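Wednesday, Flarkthorpe workshop, bench notes

Pads
Both fingers of the Nunell pair now carry the rectangular black pads, screwed through the top face. Jaw opening set to 87 mm. Mesh face on the right pad kept. There is reddish-pink residue along its top edge – wipe before the next grip test.
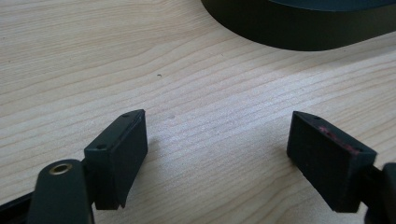

Two-handed run
Task: bow tie on and off the bar of the accessory stand. 31 attempts logged, 6 void for marker dropout. Marker plates stay on top of both grippers, one cable each. Osian Samuel to check the plate screws. Left cable wants a longer loop.
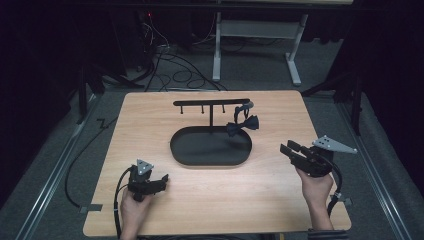
Can the jaw opening be reduced without reprinting the fingers?
Change the stop in the Trotia config and re-zero both sides. Anything under 4 mm needs the shim.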